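6 de septiembre de 2026

Bueno, pues ya está, me he apuntado a la travesía de Omton. 254 metros de desnivel el primer tramo, que no es nada, y luego la subida larga hasta el collado, que está a 1463 y que me quita un poco el sueño, la verdad. En mayo lo intenté con las botas viejas y me volví desde la fuente con el talón en carne viva, así que esta vez he ido a Lerkis y me he comprado unas nuevas (¡cien euros menos en la cuenta, ay!). Las llevo puestas por casa desde el desayuno. Suenan como un caballo en el pasillo y los de abajo deben de estar encantados.

He pasado media mañana con el mapa y sigo sin decidirme entre dormir en el refugio de Gil o tirar hasta Fimamthorpe del tirón. Gil me gusta más, tiene ese banco pegado al muro donde da el sol por la tarde, y dan una sopa de ajo que resucita a cualquiera. Pero hay que reservar, y cuando llamo comunica. Volveré a probar después de cenar.

La mochila es otro drama. La he hecho y deshecho dos veces y siempre sobra algo: que si el forro gordo, que si el libro (que no voy a abrir, si me conozco). Al final he sacado el libro y he metido más calcetines, y creo que he salido ganando. Me falta comprar almendras, tiritas de las buenas y una pila para la linterna.
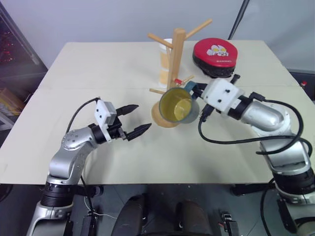 De comer he hecho lentejas para tres días, con mucho laurel, y me ha salido una olla tan grande que he congelado la mitad. Luego siesta con las botas puestas, y he dejado la colcha perdida de polvillo del pasillo. Por la tarde he bajado y subido la cuesta del depósito a buen paso, y el talón ni se ha quejado, ¡qué alegría! El dedo pequeño del pie izquierdo ya es otra historia, le he puesto esparadrapo y mañana veremos.

Acabo de llamar otra vez a Gil. Sigue comunicando. Me voy a la cama y mañana insisto antes de ir a por las almendras.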